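Semetti Simulation Support – Ticket 677: Wrist view episodes rejected at import, cube grasp set
Component: episode recorder, simulated cell. Status: resolved, monitoring continues.
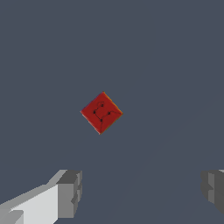

Page last changed: Thursday, September 21, 2023

Summary of the request

The Brirura data group reported that a large share of the episodes recorded for the cube grasp set could not be imported into the training store. The import tool returned the message "state and picture out of step" and set the episodes aside. The group asked whether the recordings could be saved or would have to be made again.

The work concerned is the marked cube task. The operator guides the simulated gripper to a red cube with a dot and line marking on its face, closes the fingers and lifts. Each episode is stored as a series of wrist view pictures together with the finger opening, the arm position and the command given at that step. The approach portion, with the fingers spread wide and the cube not yet in contact with either of them, is the portion in which the fault was found.

Environment

Recorder: Chettiar, installed in July
Simulator: Worari, standard cell, plain background
Episodes submitted: 299
Recording rate: 60 steps per second
Operator stations: 4

Log

Entry 1. Ticket received and assigned to the simulation desk. The requester supplied the import report and a sample of the rejected episodes. The requester was asked to stop recording on all stations until the cause was known and to leave the rejected files where they were.

Entry 2. The sample was replayed in the viewer. The pictures are complete and in the correct order. The stored finger opening, however, begins to fall before the fingers move in the pictures. The cube position agrees with the pictures throughout. The fault is therefore limited to the gripper channel.

Entry 3. The requester asked whether the marking on the cube could be confusing the import check, as an earlier set with a plain cube had passed. The import check does not read the surface of any object. It compares the stored gripper values with the finger positions reported by the simulator. The marking was ruled out and the requester was informed.

Entry 4. The same approach was recorded on each of the stations with the default settings. Three stations produced clean episodes. The remaining station reproduced the fault on every attempt. Its settings file was compared with the others and one difference was found: the gripper channel was set to store the commanded opening, where the other stations store the measured opening.

Entry 5. The setting was corrected on the affected station and a new group of test episodes was recorded. All were accepted by the import tool. The requester was advised that recording could resume on the other three stations at once, and on the corrected station after a restart of the recorder.

Entry 6. The requester reported that episodes from the corrected station were still being rejected. On review, the recorder had been closed and reopened, but the background service had continued to run with the old settings. The service was stopped from the control page and started again. Episodes recorded after that point were accepted.

Entry 7. Repair of the existing files was considered. The measured opening is also kept in the simulator log, so the gripper channel can be rebuilt from that log where it has been retained. The repair script was run on a copy of the rejected episodes. The rebuilt files passed the import check, and a sample was replayed to confirm that the fingers and the stored values now agree. The originals were not changed.

Cause

Incorrect gripper channel setting on one operator station. The setting was carried over from an earlier project when the recorder was installed.

Instructions for operators

Before each recording session, open the station settings and confirm that the gripper channel reads "measured". If the setting has to be changed, stop the background service as well as the recorder window. Record one short test episode and import it before beginning the session.

Episodes in which the operator pauses during the approach should be kept. Several had been removed by hand in the belief that the pause was part of this fault – it is not, and they are valid examples. Removed episodes may be restored from the station archive.

Rejected episodes should not be renamed. The repair script finds the matching simulator log by file name and will skip any episode for which no match exists.

Outstanding items

The import message does not say which channel has failed. A change request has been opened to have the channel name included. Until then, operators who see the message should attach the full import report to a new ticket and quote this one.

This ticket will remain under monitoring until the Brirura data group confirms that the repaired episodes have been added to the training store.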